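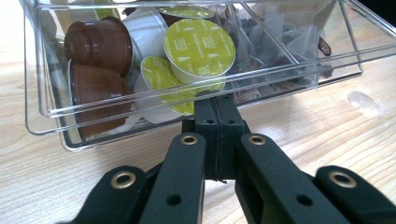
Ticket 509: right gripper loses encoder position near full close
Status: open
Opened by: Ezequiel Nava
Component: hand-held gripper pair, right unit, Hirik encoder board

Symptom: when the jaws come within 2 mm of full close, the logged opening jumps to 50 mm for a few samples and then recovers. The left unit logs clean on the same firmware. Both run at 200 samples per second.

Reproduced while picking coffee capsules and tea bags from the clear drawer. Capsules trigger it less often than tea bags. My guess is that the mesh lets the pads travel further before they load up, so the jaws spend longer in the bad range.

Checked so far:
Swapped USB ports on the host. No change.
Swapped cables left to right. Fault stays with the right unit.
Reflashed with the April build. No change.
Re-zeroed with the pads shut by hand. Good for a few cycles, then it comes back.

Update, 4:20 p.m.
Moved to the low table with both units cabled and the compartment box at the back left. Ran each gripper alone, then both together. The fault shows either way, so I am dropping the shared supply as a cause. It also shows with nothing in the jaws if I squeeze hard enough.
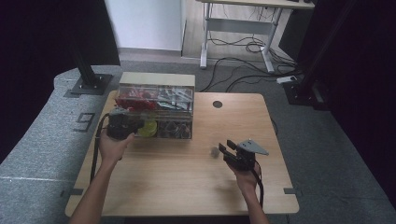
Natalia Ponce: Check the magnet before you touch the firmware again. I had the same jump on my own build and the magnet had crept up its shaft until it was nearly rubbing the sensor. Squeezing hard flexes the housing and closes the rest of the gap. Measure it open and shut.

Ezequiel Nava, 6:05 p.m.
Opened the right unit. The gap is smaller than on the left one and there is a faint scuff on the sensor face. Pressed the magnet back to match and added a drop of retaining compound. Leaving it to cure overnight before I load it.

Next: rerun the tea bag picks, then the empty squeeze test. If the log is clean, I will do the left magnet as well and close this. Spare sensor is in the Kvaran parts bin if the scuffed one turns out noisy.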